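4. Setting up Urkadeo for league scoring

If you've got this far, you've already made your club account and picked a password you'll forget by July. Good. Now for the bit I like, which is getting a match ready so that somebody can sit down with a tablet, a flask and a decent view of the pitch and score it ball by ball.

I'm Ilaria Zanetti, I score for Melley seconds, and I wrote this section after one season of learning the app the slow way. I've kept to what you need for a normal limited-overs league game. Declaration cricket has its own section further on, and so does juniors' pairs cricket (good luck with that one!).

4.1 Before you start

You'll need:

The tablet, charged to full. A forty-over game with the screen at middling brightness takes most of a battery on mine.
Both team sheets, or at least yours, plus a promise of theirs.
The umpires' names.
A paper scorebook and two pens. Yes, still.

Note: Urkadeo works without a signal. It saves every ball on the tablet and sends the lot when it next finds a connection, so don't panic if the little cloud in the corner has a line through it. Ours has a line through it at every away ground past the bypass.

4.2 Creating the match

1. Open Urkadeo and tap Matches, then New.

2. Choose your competition from the list. If your division isn't there, tap Refresh at the bottom and wait. Don't type it in by hand, or the result won't reach the league table and you'll have to enter the whole thing again at home.

3. Pick the home side and the away side. Check the eleven you've picked as well as the club. I once put our third team down against Vastitz firsts and didn't spot it until the tea interval.

4. Set the overs per side and the most overs any one bowler may have. The app guesses the second number from the first and it's usually right, but your league handbook wins if they disagree.

5. Tap Rules and look at the wides and no-balls. Ours are one run each plus anything they run, with the ball bowled again. Some leagues don't re-bowl them until the last few overs, and there's a switch for that called Late re-bowl.

6. Tap Save. The match now shows in grey, meaning it's ready but not begun.

Caution: once the first ball has been entered you can't change the overs per side from this screen. You have to go through Interruptions instead (see 4.5), and the app will treat it as rain.

4.3 Putting the teams in

1. Tap the home side's name and then Add players. Anyone who has played for that club this season comes up first.

2. Tap each player to add them. They don't have to be in batting order, whatever the captain tells you.

3. Mark the captain and the wicketkeeper by holding your finger on the name until the little menu pops up.

4. For somebody who isn't on the list, tap New player and put in a surname and an initial. You can merge them with their proper record afterwards. Please do merge them, because otherwise you end up like us, with four different versions of the same opening bowler and none of them with a decent average.

5. Do the same for the away side.

Note: if a side turns up short, leave the empty places empty. The app will close the innings at the right wicket provided you tick Playing short. If your tenth man arrives halfway through (he will), you can add him then and untick the box.

4.4 Scoring the first over

1. Tap Start, then enter who won the toss and what they chose to do.

2. Choose the two opening batters and say which of them is facing. Choose the bowler and the end.

3. After each ball, tap the number of runs. A dot ball is the big grey button. For extras, tap the kind of extra first and then the runs – do it the other way round and it goes down to the batter.

4. At a wicket, tap Out and pick how. The app asks whether the batters crossed. Look up before you answer, and if you didn't see, ask your fellow scorer.

5. At the end of the over, compare totals out loud with the other scorer. Do it every over. It feels fussy for the first 5 and then you find you're one leg bye adrift and you're terribly glad you asked.

To fix a mistake, tap Undo, which takes off one ball at a time. For something further back, open the over list, hold your finger on the ball and choose Edit. Everything after it is worked out again, including who's on strike, so check the two names before the next delivery.

Caution: don't hand the tablet to a batter who's just been given lbw and wants to see how many he got. Lock the screen first. There's a padlock at the top right.

4.5 Rain and other stoppages

1. Tap Interruptions, then Stop play. The app notes the time.

2. When you're back on, tap Resume and enter the new number of overs the umpires have agreed.
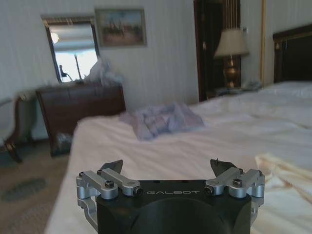

3. Choose how the target is to be worked out. Most leagues round here use plain run rate. Say the side batting first made 146 and the chase has been cut down – the new target comes up in a box, and you should do the sum on paper too before you shout it across to the umpires.

4. Tap Confirm. The bowlers' limits change along with the overs, and anyone who's already bowled their share turns red in the list.

Note: a short stop for a lost ball or a dog doesn't need entering at all. I leave out anything under ten minutes unless the umpires say overs are coming off.

4.6 Linking the scoreboard

If your ground has a Strazds board, it can take the score straight from the tablet.

1. Switch the board on at the wall and give it a couple of minutes. It shows a row of dashes when it's ready.

2. In Urkadeo, tap Settings, then Board, then Find.

3. Type in the code from the sticker on the control box.

4. Tap Test. The board should run through all its numbers and go back to nought.

If it loses touch during play, carry on scoring and try Find again between overs. Our board drops out some 19 overs in, nearly every week, and comes back the moment I stand up and hold the tablet against the window. The old tin number plates are still in the cupboard under the bench, and the hooks fit the front of the new board.

When the match is over, leave the tablet on until the result has gone from amber to green in the match list. Section 5 covers signing off the result and what to do when the other club disagrees with it.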